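招聘：双臂灵巧手工作站设备维护技术员(2名)

工作地点：Tulter实验楼一层，饮品单元
岗位编号：1641
用工形式：全职，试用期自入职当月起算
到岗时间：三月

一、单元概况

Durkis饮品单元由一台双臂人形上半身、左右各一只五指灵巧手、一张白色台面及两台饮料分配器组成，用于持杯、对位、接取类动作的长时间运行。单元控制软件为Grullach，备件统一存放于Nwosu库房。本岗位负责该单元的日常点检、标定、故障处理和备件更换，不承担算法开发工作。

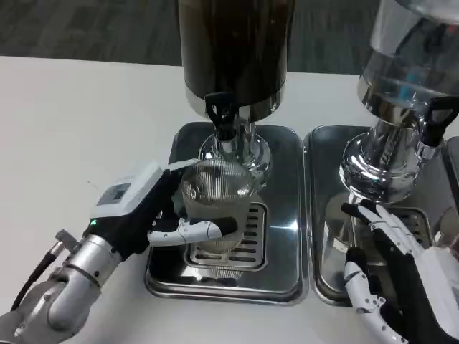 图1 左手持杯，杯体位于左侧分配器出液口下方

二、主要职责

1. 开机前点检：腕部线缆及接头有无松动、磨损；手指各关节螺钉有无退出；手背模块指示灯状态是否与软件报告一致。
2. 每班首次运行前执行双手零位标定，偏差超限时重新标定并登记，不得以软件补偿代替机械调整。
3. 调整抓取力参数。玻璃杯表面有竖向棱纹，指尖接触面积随杯体转角变化，须按杯型分别保存参数组，并在更换指尖后重新验证。
4. 维护台面工装：接水盘、格栅和分配器底座的位置按定位卡复核。格栅取出清洁后须放平，翘起会直接改变杯底高度。
5. 处理视觉误检。镀铬底座和不锈钢接水盘反光较强，手指倒影可能被识别为实物，需会调整曝光、遮光板及识别区域。
6. 更换拇指组件、指尖垫和腕部线束。整手拆装按作业指导书执行，单次停机不超过118分钟。
7. 填写维护记录，内容包括故障现象、处理步骤、备件批号和复测结果。

三、任职要求

机电一体化、自动化、测控等相关专业大专及以上学历，或同等实际经验。
能读电气原理图和装配图，熟练使用万用表、扭力螺丝刀，了解CAN或EtherCAT总线的基本排查方法。
能在Linux终端下查看日志、重启服务、备份参数文件。
有小型关节、微型减速器或细线束返修经验者优先。
能接受两班轮换，早班七点开机。

四、实操考核

考核在单元现场进行，时长近两小时。内容为：双手回零；查找一处预设的线缆故障；在给定杯型下完成20次空杯抓放，其间不得碰移接水盘。双手待机时停于分配器前方，应聘者进入工作区前须先按下急停并挂牌，漏做此项即终止考核。

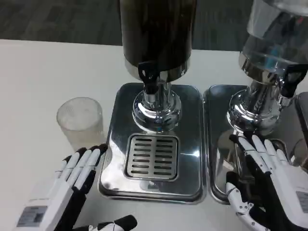

一位在岗技术员对考核的意见是：线缆那一题不要急着拆手，先把腕部慢速转到两个极限位置，同时看总线报错计数，多数间断性故障在这一步就能定位；拆开以后再装回去，零位要重做，时间基本不够用。

五、待遇与班次

按技能等级定薪，等级每年复评一次。夜间值守另计津贴，个人工具由单位配发，离岗时交回。入职后先跟班，独立完成一次整手拆装并通过复测后方可单独当班。

六、报名方式

将简历和一份本人填写过的维修记录(可隐去单位名称)装入同一文件，邮件标题注明“1641+姓名”，发送至招聘页面所列邮箱。报名截止到二月底，初筛通过者由设备组通知考核时段。考核当日请穿防滑鞋，不戴手链、戒指，长发须束起。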